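Ticket: Zumau ground receiver drops lock partway through a pass
Product: Zumau tabletop receiver, Osei tracking software
Status: Closed
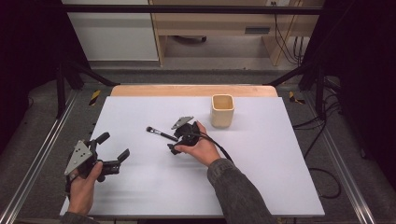 The receiver loses lock on low-orbit weather satellites in the second half of most passes. It starts fine, the signal climbs as expected, and then the log shows "carrier lost" and the picture is noise from there on. The unit is at our Plavberg site, second floor, with the antenna on the roof directly overhead. The tracking motor is on its original mount, a gray metal plate perforated with small round holes, much like the triangular one on the left in the photo, only larger. It is bolted to the mast at four points and does not move when pushed by hand. We have not changed the mount or the cable since the unit was installed.

What we see in the log:
carrier acquired, pass start
signal normal
tracking offset 2 degrees
tracking offset rising
carrier lost
retry limit reached

The offset is always small at first. It then grows for the rest of the pass and doesn't correct itself. Morning passes are affected as well as evening ones.

Already tried:
Restarted the receiver and the software
Swapped the antenna cable for a spare
Moved the receiver to a different outlet
Updated the orbit data by hand
None of these made a difference.

Reply from support
Please send the full log for one bad pass and one good pass, if you have a good one. Also tell us which time source the computer uses. A growing offset usually points to the clock or the orbit file. A loose antenna tends to give an offset that jumps around.

Update from site
Logs sent. The good pass has 2,203 lines and the bad one stops at 1,719. The computer is set to use the building's time server. I compared it with a phone and they looked the same to me, but I could only check to the nearest second or so.

Reply from support
The clock is fine in both logs. The orbit file is the problem. Your log says it loaded an update, but the file date on the next line is from October, and it is the same date in both logs. The good pass was nearly straight overhead and short, and the lock held long enough to finish. Please check the folder the update is saved to. In the current version of Osei the data folder was moved, and an older shortcut may still be writing to the previous place.

Update from site
Confirmed. There are two data folders. The update script writes to the old one and the software reads the new one. I changed the path in the script, ran it, and the file date is now current.

Ran three passes after the change. All three held lock to the end. The largest offset was under half a degree. The log also got smaller by some 700 lines per pass now that the retries are gone.

One more question before this is closed. Our other receiver at Hurnitz is on the previous version. Should I change the path there too?

Reply from support
No, leave Hurnitz as it is until you upgrade it. The previous version still reads the old folder. When you do upgrade, change the path the same day and check the file date in the first log afterward.

Update from site
Understood. I added a note to the upgrade checklist and deleted the old folder at Plavberg. OK to close.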